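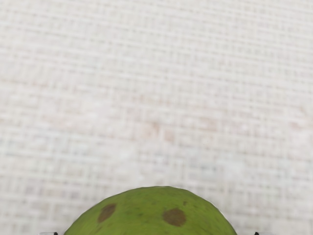
*Cloth texture, pale weave.*

# The Demo

Bianca Bucur had been sent 616 portfolio pieces since May, and she had stopped reading the cover letters. This one had no letter. It had a link, a title (Zutley) and one line: "Please play to the end."

They all said that. She had yet to meet an end worth the trip.

She clicked. A small gray figure stood on a ledge. She pressed the right arrow and it walked. She pressed space and it jumped, a little late, the way they always jumped when somebody had copied the timing out of a tutorial.

"Another one?" said Godfrey Wanyama from the next desk.

"Another one."

"Any good?"

"It has a double jump. I'm trying to stay calm."

Godfrey rolled his chair over. Trolix had one opening for a gameplay programmer and he'd been pushing for somebody, anybody, since the Clorkton project slipped. He liked every demo for the first 40 seconds. She thought that was a poor trait in a man who approved hires.

The figure reached a door. Text came up over it.

*You are playing this with someone watching.*

"Huh," said Godfrey.

"It's a guess," Bianca said. "It's a studio. There's always someone watching. If I'm alone I forget it, and if I'm not I think it's magic."

She went through. Level 2 was a long hallway with a cloth floor, and the figure sank a little at each step. That part was nice. She didn't say so. The door at the far end had text too.

*He likes it. She doesn't.*

Godfrey laughed out loud. Bianca took her hand off the keyboard.

"Who sent this?"

"Văduva. That's all it says. No first name."

"Did you tell anyone how we do reviews?"

"Who would I tell?"

She opened the browser console and scrolled. No microphone request, no camera request. Twelve kilobytes of text in one file, and she found the line in it, sitting in a plain list with the others. Next to it was *She likes it. He doesn't.* and next to that, *You both have lunch plans.*

"It picks one at random," she said. "See? Horoscopes."

"It picked the right one."

"It had to pick something."

Godfrey leaned in and read down the list for a while. "Which one comes up at the last door?"

"I don't know. It isn't in this file."

"So play it."

She looked at the clock. She had two calls before noon and a build that wouldn't compile. The figure stood in the hallway, breathing, which was a four-frame loop and nothing more.

She pressed the right arrow.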